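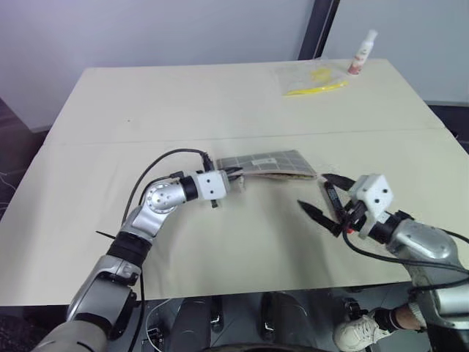

Ľudovít Kratochvíl asks that the speed limit be set before anyone loads a program, and the Batari cell follows that order.

4.2 Two-arm handling of soft items

1. Set both arms to 5 percent speed.
2. Grip one end of the item first. Bring in the second arm slowly. 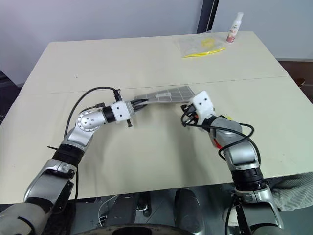 3. Keep the item close to the table. Do not pull it tight between the grippers.
4. On zippered pouches, check where the fingertip meets the zipper tape before you close further.

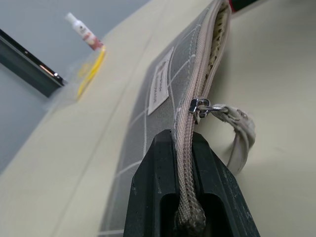
5. Log the run. Stop for inspection after 100 cycles.

Caution: Press stop before reaching between the arms.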